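4. Setting up the cleaning supplies bin

Each Prula sink unit is supplied with one open metal bin for brushes, pads, and cloths. The bin is meant for tools that are in regular use. Bottles, sprays, and refills belong on the shelf described in section 5.

Before you start, clear a flat surface next to the sink. A table or counter is fine as long as the bin sits fully on it and does not hang over the edge. Do not set the bin on a stove top or on a radiator cover.

4.1 Preparing the bin

1. Remove the paper lining and the two corner guards. Keep the corner guards if you expect to move the bin to another site.
2. Wash the inside with warm water and a small amount of dish soap. New bins may have a thin film of oil left over from the factory.
3. Rinse and wipe dry with a soft cloth. Pay attention to the corners, where water tends to sit.
4. Run your hand along the outside of the rim. If you feel a sharp spot, stop and contact the Bidton service desk before using the bin.
5. Place the bin with one long side facing you.

Note: The finish will pick up light scratches within the first few weeks. They do not affect use and are not covered by the warranty.

CAUTION: Do not use steel wool or chlorine bleach on the bin. Both can damage the finish and leave marks that do not come out.

4.2 Placing the tools

Load the bin in the order given. Long items go in first.

1. Lay the long brush or duster flat along one side wall.
2. Place scrubbing pads at the back, flat on the floor of the bin. Do not stack more than two.
3. Leave the front of the bin open for the cloth you are using that day.
4. Put small items in last, toward the middle, so they do not slide under the duster.
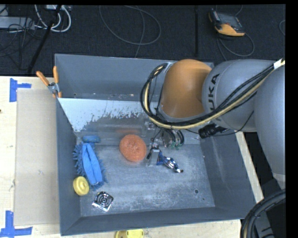 A duster keeps its shape best when it lies flat with nothing on top of it. The tufts bend easily, and once they have dried in a bent position they are hard to straighten. Set it down with the tufts spread out to both sides, as with the blue one along the left wall of the bin, and shake it out before you put it back. The round orange pad toward the back has a coarse, mesh-like texture. Pads of this type are for pots, oven racks, and sink basins, and should be kept away from painted or polished surfaces. If you are not sure whether a surface can take a coarse pad, try it on a hidden spot first.

Note: Bins used in shared kitchens should carry a Drumus label on the outside of the front wall, with the room number and the month the pads were last changed.

4.3 Daily use

1. Rinse each pad under running water until no more soap comes out. Squeeze it – do not wring it – and stand it against the faucet to drain before returning it to the bin.
2. Shake dusters outdoors or over a trash can.
3. Wipe up any water on the bin floor at the end of the day.
4. Take out crumpled wrappers, foil, and other trash. Small scraps get caught in the mesh of the pads and can scratch whatever you clean next.

CAUTION: Never put blades, broken glass, or open scrapers in the bin. People reach in without looking.

4.4 Weekly cleaning

Allow nearly 8 minutes for this job. It is easiest to do when the sink is already empty.

1. Take everything out and lay it on a towel.
2. Wash the bin with dish soap and a soft cloth, then rinse.
3. Wash dusters by hand in lukewarm water and let them dry completely. Hanging is better than lying flat for drying. Do not put them in a tumble dryer.
4. Look over each pad. Replace it if the mesh has opened up, if it smells after rinsing, or if pieces come off in your hand.
5. Dry the bin and put the tools back as described in 4.2.

Hard water leaves white spots on the inside walls. Wipe them with a cloth dampened with white vinegar, wait three minutes, and rinse well. Dry the walls right away or the spots will come back.

4.5 Spare parts

Order through your Nowicki dealer, using the part number.

Scrubbing pad, coarse, round – part 98
Corner guards, pair – part 355

Dusters are not sold as a spare part. Any model that fits along the side wall without being folded can be used. If a duster is too long for the bin, hang it on the hook inside the cabinet door (see section 6) with the handle up.

Last updated: Tuesday, November 19, 2019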